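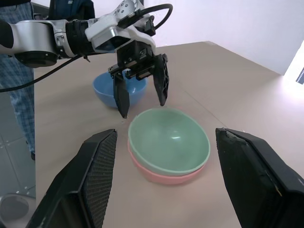
Photo: Ostap Pasichnyk / Skolar

How to Find Out If a Robot Can Stack Your Bowls

Short answer: sort of, and bring a snack. You'll need three bowls, a table and a robot arm with more patience than you have.

Step 1. Pick a stack that's already half done
Green bowl inside the pink one, blue one still to go. Starting with a single bowl left over is cheating, and I recommend it. Make sure the fingers open wide before they get anywhere near a rim.

Step 2. Spread the bowls out
Now the real test. Blue close to the gripper, green farther back, pink farthest. Leave them empty. Oatmeal is for September. Go for the near bowl first, one finger on either side, and don't let it squeeze until both pads are level with the rim.

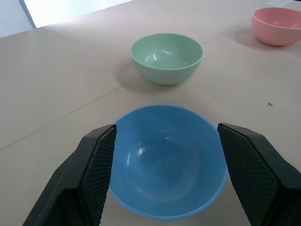

Step 3. Keep score
Give it 12 tries. Taras Sirko wants a clean lift and a clean drop before he'll write down a point. I'd settle for 7. My nephew does the same job in a few seconds, but he wants to be paid.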